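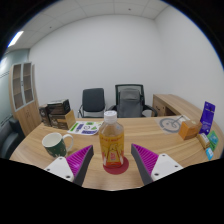 Trostero Felt Coaster, Round

Sold singly or in a set of 4
Item no. 222
In stock, ships from our Gillis warehouse

A coaster is a small admission that you own furniture you like. The Trostero is for people who have reached that point in life and would prefer not to discuss it with guests every time a glass comes out.

It is a plain disc of pressed wool felt with a thin cork backing. It does not sync with anything. It has no motivational phrase on it, and Kerstin Granström, who drew it (with a compass, in an afternoon, she is quick to add), turned down a proposal to print a pineapple in the middle. We still get letters about the pineapple.

What it does

Takes the drip off a cold drink and keeps it there. The felt holds the water near the top and the cork keeps it off your table, so an iced tea can sit through a long phone call without leaving a ring. It also stays on the table when you pick up the glass. Anyone who has owned ceramic coasters will know the other outcome, where the thing rides up with the glass to about chin height and then lets go.

Hot mugs are fine. Saucepans are not, and we would like the customer who returned nine scorched ones to know that the large Datmont trivet is on the next page.

Sizes and details

Diameter: 4 inches
Top: pressed wool felt
Base: natural cork, glued
Edge: cut, unstitched
Weight: hardly any
Colors: oatmeal, slate, moss, brick

Brick is the one that sells. Moss is the one that everybody in the office took home.

Care

Let it dry flat. Pick off crumbs by hand, or with a bit of tape if you are that kind of household. Spilled juice and soda should be blotted with cool water the same day; leave it over the weekend and you will have a coaster that grips glasses like a handshake from a salesman. Please don't put it in the dishwasher. It comes out the shape of a potato chip, and the cork comes out in the filter.

Red wine on oatmeal is permanent. Order slate.

Customer reviews

"Bought the set for a desk I spent too much on. Desk still looks new. I now worry about the chair." (Verified buyer, slate)

"It's a coaster. It works. I don't know what else you people want from me, you've emailed twice." (Verified buyer, brick)

"Cat sleeps on it. Only part of the cat fits." (Verified buyer, moss)

"Three stars because one arrived a hair smaller than the others. My husband can't see it. I can." (Verified buyer, oatmeal)

Reply from Byung-chul Lim, customer service: We measured the spares and you were right. A replacement is in the mail. Please keep the small one for espresso.

Goes with

Chuensuk table runner, in the same felt
Datmont trivet, large, for the saucepan
Coaster stand, beech, which holds the set of 4 and will be empty by the end of the first week

Returns

Unused coasters can come back within a month in any condition that resembles new. Write the item number on the outside of the parcel. Returns with no number go on a shelf in Gillis until somebody calls.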